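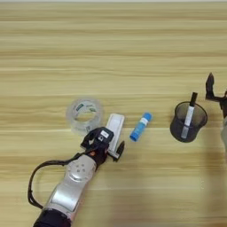 Why I'd take the slow two-armed kit over the fast one

I have spent most of the winter with the Monent bench kit from Jirnetti, and I'm going to argue for it, because the reviews I've read keep marking it down for the wrong thing. They time it. They put a stopwatch beside it, compare it with the Istix single-arm unit and announce that the Istix wins. Fine, it does. On my own bench the Istix cleared a run of parts in 249 seconds and the Monent needed far longer. If you have a tray of identical parts and a bin to drop them in, go and buy the Istix and be happy.

But most of us don't have that tray. We have desks! A glue stick lying at a slant, a roll of clear tape flat on the wood, a mesh cup with a marker in it. Things of different shapes, some see-through, some full of little holes. A desk like that is a far better test of a robot than a row of grey blocks, and it's where a second arm starts to earn its keep.

With one arm, every job becomes a pick and a place. With two, you can hold and do. You can steady the cup with one gripper and lower a marker in with the other. You can pass a thing across the table when the first arm would have to twist itself silly to reach. I hadn't understood how much of tidying up is really two-handed until I tried teaching it, one demonstration at a time, and caught my own left hand helping in almost every move I made.

The teaching is the part I love. You guide the arms through a job, save it, change the layout a bit, and go again. My neighbour Tahsin Munasinghe, a retired drafting teacher, came over one evening in August to see it and stayed until well past ten. He'd never programmed a thing in his life. By the end he had 26 saved demonstrations and strong opinions about the right way to approach a roll of tape (from the side, low, no dithering).

Now the grumbles, and there are a few. The manual is thin on calibration and sends you off to a help page that assumes you've already done it. Cable slack takes some fiddling before you trust it on wide moves. Grip force is set in a menu three levels down, and I change it constantly, so I'd like it on the main screen please. The carrying case is sold separately at $249, and I think that's cheeky on top of a kit that already costs $2164. The single-arm version is $1190, and I can see plenty of people stopping there.

I'd ask them to wait and save a bit longer. The cheaper one is well made, but you'll run out of interesting jobs for it sooner than you expect. The library in Paterson has the two-arm kit out for bookings, and I'd suggest spending an hour with it before you decide. Bring the contents of your own junk drawer. Skip the practice blocks in the box, they're dull and they flatter the machine.

What I want from the next update is better handling of clear plastic, and a way to share saved jobs between kits without exporting each one by hand. Jirnetti says the second is on its way. I've already got a folder of jobs waiting, most of them Tahsin's.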